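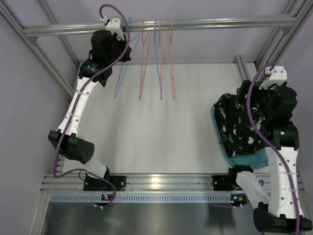 4. Preparing your book file

Flileo accepts novels and story collections of up to 1,000 pages.

1. Open the Wurell template and save a copy under your book's title.
2. Paste in one chapter at a time. Start each on a new page.
3. Put the series name and volume number on the title page, not in the header.
4. Add maps or family trees after the dedication.
5. Export as PDF and upload it under My Titles.

Note: Chapter titles longer than 50 characters wrap onto a second line in the contents page.

Caution: Do not change the trim size after upload - the spine width is not recalculated, and your cover will have to be submitted again.

For back cover text, see section 5.

Flileo Author Guide | © 2022 Cukden Press | Contact | Back to top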